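Morkmont Opera Studio
Backstage safety checklist, chorus and wardrobe areas
Checked by: Mirta Cisternas
Date: 18 November 2020
Production: Eberhard (two acts, chorus of 43) 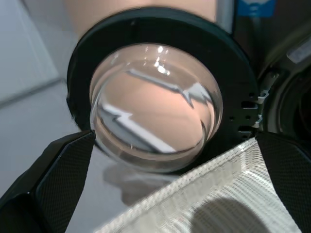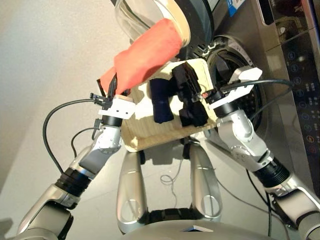 STAGE LEFT
Wing exit clear — Yes.
Glow tape on steps — Worn on the second and third treads. Replace before the piano dress.
Prompt desk cables covered — Yes.
Music stand lights — 6 tested, all fine. One clip is loose but holds.

STAGE RIGHT
Wing exit clear — No. Two flats from Act I were leaning on the door. Moved during the check. Tobiloba Ogbonna to mark a storage line on the floor.
Fire extinguisher tag in date — Yes, next due in January.
Quick-change booth — Curtain rail is firm. Needs a non-slip mat.

ORCHESTRA PIT
Rail height and fixings — Pass.
Net over pit — One corner tie missing. No singers on the apron until it is replaced.
Hearing protection for brass and percussion — Box half empty, order placed with Udico for 100 pairs.

CHORUS RISERS
Legs locked — Pass.
Load plate readable — Pass. Limit is 1,000 pounds per section.
Back rail — Fail. Bolt sheared on the top tier. Top tier closed.

DRESSING ROOMS
Steamers unplugged when not in use — One left on in the tenors' room. Spoke to dresser.
Sign-in sheet by door — Yes.

Recheck of failed items before the next stage call. Send repairs to Fendotia on the usual form.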